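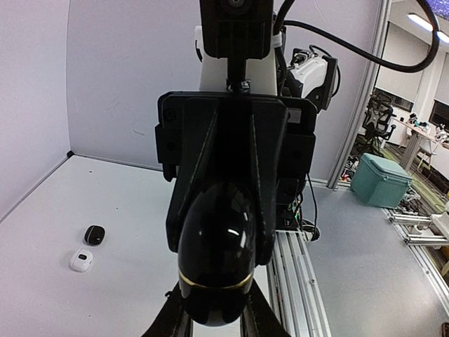 Moving the mail archive off the old server

I finally moved my mail archive in August, after putting it off for most of a year. These are my notes, written mainly so that I can find them the next time.

The archive is plain mbox, one file per folder, going back to a university account that no longer exists. The largest file held every mailing list I was ever subscribed to. It had passed the point where any client would open it without a long pause, and search inside it was unusable. The host was a rented machine called kircombe, on a disk layout I would not choose again.

The target is Maildir on a small box at home, named sampaio. One message per file makes backups incremental in the obvious way. The cost is inodes, so check those before you start. I did not, and the first run stopped with "No space left on device" on a volume that was half empty. df -i showed the problem right away. I reformatted with a smaller bytes-per-inode value and started over.

Conversion

I wrote a short script for this, gidel, which reads an mbox as a stream and writes messages out in batches of 500. The existing converters I tried either loaded the whole file into memory or trusted every line starting with "From ". Unescaped "From " lines in message bodies are common in older mail, and each one splits a message in two. gidel requires a blank line before it and a date that parses after it. That rule still failed on 55 messages, nearly all of them forwarded digests with a complete envelope line pasted into the body. I fixed those by hand in a text editor over two evenings.

Dates

Maildir clients often sort by file modification time until they have built an index. Set it from the Date header as you write the file. If the header is missing or absurd, use the last Received header – the one at the top, added by your own server. Some of my older mail claims to be from 1970, and one newsletter is dated well into the future.

Duplicates

Message-ID is good enough as a key for most of it. I hashed the body as well and only dropped a message when both matched. That removed 818 messages, mostly from a period when a filter rule was filing things twice. Mailing list copies carry a footer, so they hash differently from the direct copy. I left those alone.

Index and search

I index with joltness, which is slow to build and quick to query. The first pass ran overnight. Attachments are skipped by default and I kept it that way. If you do turn them on, exclude archives and images first or the index grows larger than the mail.

Remaining problems

Flags did not survive for folders where the Status header had been stripped, so those came through as unread. I marked them all read in bulk. Folder names with accented characters need modified UTF-7 if you serve them over IMAP, and I renamed four folders to plain ASCII to avoid the question.

The old mbox files are compressed on an external drive. kircombe is paid up through the end of the term and I have left it running, with the mail service stopped. I still need to move the DNS records.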